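Re: do you reset the props between every episode?

trukley_tom
Our rule is pillows back to the marks after each run, no exceptions. Bit much?

afroza_m
I'd say so! We did 167 with strict resets and the policy fell over once a pillow sat skew. Now I let them overlap a bit and just note it in the log.
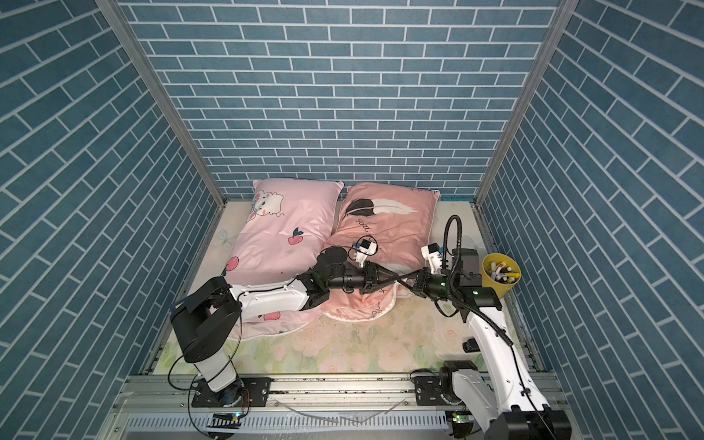
Both arms in at the feather pillow, pens parked by the right wall

komeck
Disagree, sorry. Loose starts are fine but write down how loose, or the next person can't repeat it.

afroza_m
Fair. I'll add limits to our sheet.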